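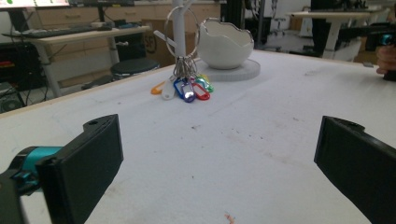
The management of keys in a small household is a subject to which I have given more attention than it perhaps deserves. On moving to the present address in Urnska, I resolved that every key would have one place, one color and one written label. The arrangement was adopted in March and has been kept, with minor changes, ever since.

The previous method consisted of a drawer. It held almost 30 keys, of which I could identify 9 with confidence. The remainder were tried in each lock in turn, and those that opened nothing were set aside for disposal.

The keys in regular use were then given colored plastic tags. Red was assigned to the front door, blue to the cellar, and green to the bicycle store on Stavano. Purple is reserved for the mailbox. Two further colors serve the doors that are seldom opened. Labels should be written in pencil, as assignments do change - the cellar lock was replaced within two months.
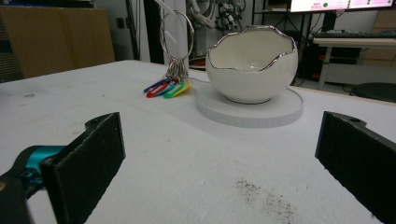 Key tags on the large ring, with the eggshell bowl beside them.

A bowl was placed next to the ring for items that do not merit a tag, principally coins and the small key to the Sello suitcase. It is emptied on the first morning of each month. I had considered a covered box for this purpose, but an open bowl is easier to check on the way out.

One matter remains open. The spare keys are still kept in an envelope, and a second set of tags would be the proper remedy. I intend to order the same colors, provided that they are still sold.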